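Painemal Releases Wipe-Clean Table Covering for School and Hospital Dining Rooms

NERKIMNESS, July 25, 2018 — Painemal today announced general availability of Farnadik, a coated table covering for dining rooms that seat up to 500 people. The product entered field testing in February.

Farnadik is sold in rolls and can be cut on site with standard shears. In company tests, samples were wiped 451 times with a mild detergent and then checked for color loss and cracking at the folds. Each roll is inspected before shipping.

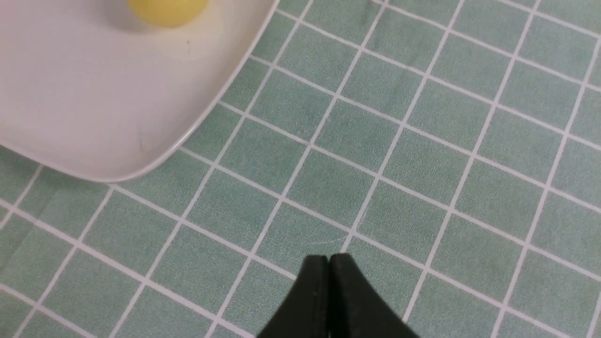
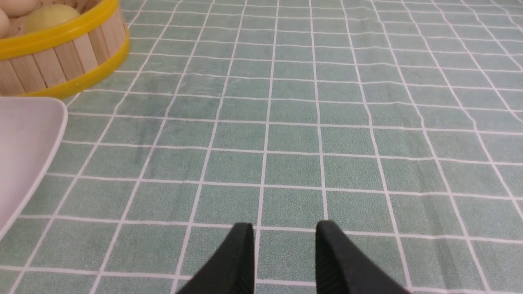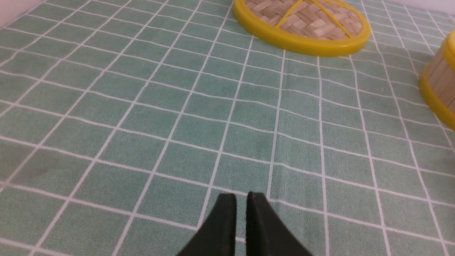
Green table covering with a white grid pattern.

"Buyers asked for a covering that one person can change between meals," said Usa Pongsiri, product manager at Painemal. "The main change is in the backing — it grips the table without clips."

Orders ship within 5 business days. The minimum order is 100 yards. Distribution is handled by Ginier.

Contact: Hendrik De Haan, Painemal Press Office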